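Running a Tabletop Manipulation Demo on an Open Day: Stencombe Setup Guide
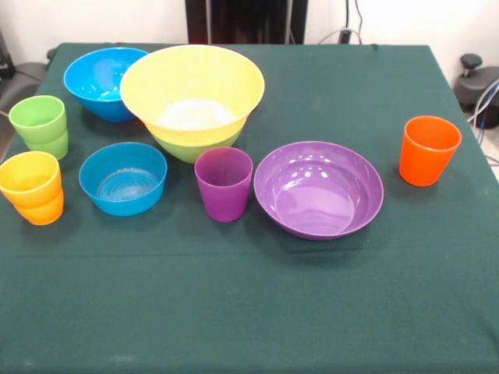

This page covers the cup and bowl station, from the choice of dishes to the restart procedure between visitor groups. It assumes you have an arm that already picks and places reliably under lab conditions, one fixed camera looking at the table, and a person free to stand next to the station for the whole session. It does not cover arm calibration or training the grasp model. Aleksi Vuorinen keeps separate pages for those.

The notes were first written up after the July open day at Stencombe and revised for the visit to Sostinbridge, where the room was smaller and the lighting worse. Settings are given for our controller. Names of menu items will differ on yours.

1. Choose the task before you choose the props

Visitors stay at a station for a short time. A task that needs explaining before it starts will lose them. We settled on two:

Sorting. The arm separates cups from bowls and leaves each kind on its own side of the table.

Nesting. A visitor names a cup and a second cup, and the arm places one inside the other.

Sorting is the default. It tolerates a missed grasp, since the arm can go back for the item on the next cycle and the audience sees a retry. Nesting draws more interest but fails in a more visible way: a cup that lands on the rim of another will tip, and the station attendant has to step in. Run nesting only when the arm has completed a full sorting cycle without a fault since power-up.

2. Props

Use plastic dishes in saturated colors. The reasons are practical. They survive being dropped, they can be wiped down, and a visitor can ask for "the orange cup" without pointing. Avoid clear dishes entirely. Dishes that let a little light through are usable but should be tested one at a time under the lighting of the room you will be in.

Points to check on each item:

Rim. A flared rim gives the fingers something to close on and gives the camera a clean outline. Straight-sided bowls are harder. If the bowl is also shallow, lower the approach height by hand and save it as a separate grasp.

Taper. Cups with too little taper jam together when nested. Press two together, lift the upper one, and see whether the lower one comes with it. If it does, remove one of the pair from the set.

Gloss. The inside of a shiny bowl will throw bright spots back at the camera. See section 5.

Weight. Light plastic moves when touched. Set the closing speed low enough that the first finger to make contact does not push the dish away before the second arrives.

Keep duplicates in a crate under the table. Do not put them all out. A crowded table looks impressive and plans badly.

3. The table and the cloth

Cover the table with a plain cloth in a dark, matte color. Ours is a dark green. It separates well from every dish color we use, including the lime green, though the lime green needed its own check at Sostinbridge under warm lamps. White cloths were tried once and dropped. The exposure needed for the cloth made the darker cups lose their shading.

Let the cloth hang over the front edge and fix it on the underside with clips. Do not use tape on the top surface. Small creases are acceptable. A raised fold is a problem for two reasons: a cup set down on one will lean, and a tall enough fold gets picked up as an object in the depth data. Smooth the cloth outward from the middle after clipping it.

Lint can be ignored unless the segmentation threshold has been lowered below the default.

4. Starting layout

Group the dishes toward the back and middle of the table and leave the front clear. The clear area serves as the drop zone, and it puts the finished result closest to the audience. It also keeps the items out of reach of small children, who will otherwise rearrange them during a cycle.

Start with a few of the cups and bowls already nested. Tyyne Riihimäki suggested this after watching the first rehearsals, in which every dish stood alone and the audience lost interest partway through. Unstacking gives the arm a more varied first minute. Use pairs in different colors where you can, because the planner splits them more dependably than two of the same color. With a same-color pair the seam between the two cups is the only cue, and the detector will sometimes report one tall cup. If this happens, the arm lifts the whole stack and carries it as a single item. The result is still correctly sorted, so let the cycle finish and correct the stack afterward.

Leave a finger's width between neighbors wherever you want the first grasp to succeed. Overlapping rims are fine later in the sequence, once the easier items have gone.

Put one cup well apart from the rest. The planner ranks candidates by clearance and will choose it first, and a clean first pick is worth having when a group has just walked up.

5. Lighting

Switch on every light that will be on during the visit and wait until the lamps have reached full output. Then do the following.

Open the live view and set exposure to manual. Set the shutter so that the cloth is dark but its texture is still visible.

Look into the bowls. If the reflections have merged into one large white patch, move the bowl or the lamp. Separate small highlights are harmless.

Set the white balance once and lock it. Automatic white balance will drift as visitors in bright coats lean over the table, and the color names will drift with it. At Sostinbridge the purple cup was reported as blue for most of a morning for this reason.

Save the settings under the name of the room. Do not overwrite the lab profile.

6. Controller settings for visitors

The demo profile is slower than the lab profile in every respect. Load it from the menu and confirm these values:

Speed limit: the lowest preset.

Hold before descent: 656 ms. The pause lets the audience see which item has been selected. The figure was tuned by hand and may be changed.

Hold after release: 1,000 ms.

Grasp timeout: 2,000 ms. On timeout the arm opens, rises, and tries the next candidate.

Retries per item: two. After the second failure the item is skipped until the following cycle.

Check that the work area limits match the table you are using. The limits travel with the profile, and the table often does not. Jog the arm at low speed to each corner of the allowed area with the gripper open and a hand on the stop button.

7. Cables

Route all cables behind the table or down the side farthest from visitors. Secure them above floor level wherever people will walk. A loop that hangs near the back edge must stay outside the work area limits at its lowest point, and must have enough slack that bumping the table does not pull a connector.

Label both ends of every camera cable. On the return trip from Sostinbridge two were swapped, and finding the fault took longer than the rest of the unpacking.

8. Running a session

Power up, home the arm, and run one sorting cycle before the doors open. Then, for each group:

Reset the dishes by hand to the starting layout. Exact positions do not matter. The gaps and the nested pairs do.

Step back behind the line and say out loud that the arm is about to move.

Start the cycle from the console. Do not start it from a phone or tablet, even if your software permits it.

Name the item during the hold before descent. Let the arm finish the transfer before taking questions.

If visitors want to choose, switch to request mode and type the color and kind of dish. One request at a time. The queue accepts more, but visitors forget what they asked for and assume an error.

At the end of the cycle, press hold and wait for the status line to change before anyone touches the table.

9. Common faults

Arm hovers and returns without grasping. The item is outside the work area limits. Move it inward.

Bowl slides on contact. Closing speed too high, or the grasp is centered on the wrong part of the rim. Lower the speed first.

Dish not detected. Check for a reflection across the rim, then check whether a nested partner has been merged with it.

Cup released too high. The table height in the profile is wrong. Measure again with the cloth on.

All colors wrong at once. White balance is unlocked.

Emergency stop will not clear. Release the button at the table as well as the one at the console. Both must be out.

10. Packing down

Park the arm before removing the cloth. Wipe the dishes and let them dry before stacking, or they will stick together in the crate. Fold the cloth with the top side inward. Copy the session log to the shared drive and write the room name in the first line.

Last revised 13 December 2019. Changes to the grasp timeout or the speed limit go through Aleksi before they are saved to the demo profile.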